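Chapter 9
Shelving Packaged Dry Goods

After reading this chapter you should be able to:
Tell a stand-up pouch from a boxed product in a stock plan
Face a shelf so that product names can be read from the aisle
Decide which goods belong on an upper shelf and which on a lower one

Key terms: facing, upright, shelf board, front rail, rotation, flavor block

Kauko Suominen ran the dry goods section of the Weltdale store for nine years. When he took it over, the section carried 79 products, and breakfast foods filled a single bay. Granola, oats and cereal bars were shelved in the order they came off the truck. Shoppers asked the staff for flavors that were already in front of them, turned sideways or pushed behind something else.

Suominen started with the bay itself. He set the boards at heights that suited the packages and wrote down which product went where. The plan was one sheet of paper, taped up in the stockroom.

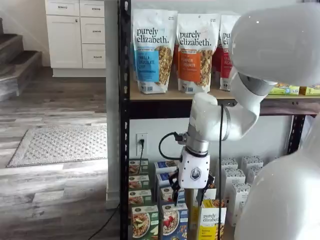 Pouches and boxes behave differently on a shelf. A box has flat sides and keeps its shape when others are stacked on it. A stand-up pouch rests on a folded base and can lean if the contents settle to one side. Before shelving a pouch, tap the base on a flat surface and square the front panel.

Most brands keep one design across a product line and change the color of the label panel for each flavor. This helps the person stocking the shelf as much as the shopper. Keep each flavor in its own block, with the brand name upright and facing out.

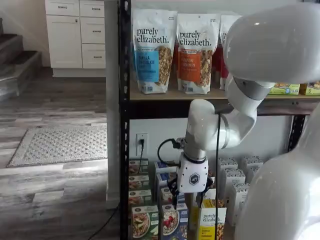 Figure 9.1 Granola pouches on an upper shelf. The blue and orange label panels mark different flavors.

Section 9.1 covers adjustable shelving and the parts of a bay. Section 9.2 deals with facing and rotation, using the Thursday delivery at Weltdale as a worked case. Bring your stock sheet from Chapter 8, as you will need it for the first exercise.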